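Pornden Readers' Circle: minutes of the summer meeting
Jun 8, 2024, by the Secretary

A lovely turnout, 24 of us, and the biscuits went before the first item! Minutes of the March meeting were agreed with one spelling corrected (Kinnear Hall, two n's).

1. Book swap. What a day it was. We took in 2,051 books and nearly all of them went to new homes, the cookery table being bare by lunch. Anything left goes to the Broline Road charity shop. Agreed to hold another next March.

2. Hall hire. Kinnear Hall has offered us the big room for the same price as the small one. Accepted with thanks, and with some cheering from the back.

3. Summer reading. Long and very happy talk about novels versus everything else. The vote went to a mixed list: two novels, a travel book and one work book, so that those who always ask for something practical get their turn. Members to send in titles by the end of the month.

4. Shelving. The Cidard shelves are up in the side room and hold far more than we hoped. One bracket still wants tightening. Large print to go on the lower shelves, where people can reach it without the stool.

5. Any other business. Could whoever borrowed the tea urn please bring it back. A request for a poetry evening was warmly received and will come up next time.

Last updated: after corrections from members

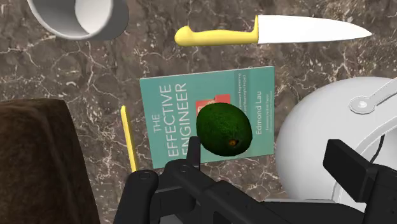

The Effective Engineer by Edmond Lau, with an avocado.

Contact the Secretary | © Pornden Readers' Circle | Back to top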